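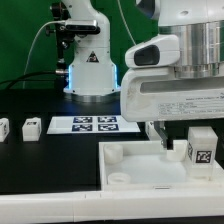 Nillura News Desk

The Haditero Centre has confirmed that its peg and tray collection will be available for loan again from this month, following a review of how the sets are stored, laid out and returned. The revised arrangements were published on 11 Jun 2025 and apply to all departments, together with partner colleges that already hold a borrowing agreement.

The collection supports practical work in fitting, sorting and placing. Cylindrical pegs are set out in a tray on the bench, and the task is to pick up, move or insert them according to the instructions for the session. It is a modest exercise on paper, but it has been in steady demand at the Centre, and the previous booking system had not kept pace with that demand. In the last academic year the collection was borrowed on 461 occasions, and a good number of requests had to be declined at short notice when sets came back late or incomplete.

Under the new arrangements, each tray and its pegs will be treated as a single item. Pegs will no longer be issued separately, and staff are asked not to make up a shortage from a neighbouring set. Small differences between batches have caused difficulty in the past, particularly where a session on one day was meant to match a session held a week earlier. A full stocktake carried out during the review recorded 2716 pegs in the store, and these have now been divided among 80 complete sets. Pegs which could not be matched to a tray have been withdrawn and will be kept for demonstration only.

The Centre has also agreed a standard layout for the benches in the Sampaio Room, where most of the work takes place. The room has black tabletops and a plain green backdrop, and both will be retained. The tray is to be placed towards the front of the bench, with the printed mat lying flat on the tabletop further back. Users are asked to keep the mat clear of folders, cups and packaging, and to leave its four square markers uncovered throughout the session. Mats that have become creased should be handed in at the store so that a fresh one can be issued.

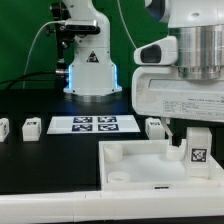
Particular attention has been given to the start and finish of each booking. The tray should be in its agreed position before any pegs are handled, and it should not be turned or slid along the bench part-way through a task. If it does have to be moved, the session record should say so. At the end of a booking, pegs are to be returned to the tray and the whole set checked against the card supplied with it before it leaves the room. The card must be signed even where nothing is missing.

Bookings will be limited to 11 working days. Extensions may be granted where no other department is waiting, but they will need to be requested in writing before the return date — a telephone message will not be sufficient. Sets returned after the agreed date will be recorded as late, and repeated late returns may affect a department's priority in the autumn.

Cleaning has been brought into the same guidance. Tabletops should be wiped with a soft, dry cloth between bookings. Sprays and solvents should not be used near the trays or the printed mats. Cables at the back and sides of the benches should be left where they are, and any fault should be reported to the technical office.

Replacement trays will continue to be supplied through Pullis under the existing contract, and there will be no charge to departments for ordinary wear. The cost of lost pegs will be met by the borrowing department from the start of the new term. The Centre has said that this measure is intended to improve the quality of returns, and that the position will be looked at again once a full term's records are available.

Existing bookings for the remainder of June will be honoured on the old terms. New requests should be made through the Nillura booking pages, where the revised conditions of loan and a printable copy of the bench layout can also be found. Partner colleges should continue to apply through their usual contact at the Centre.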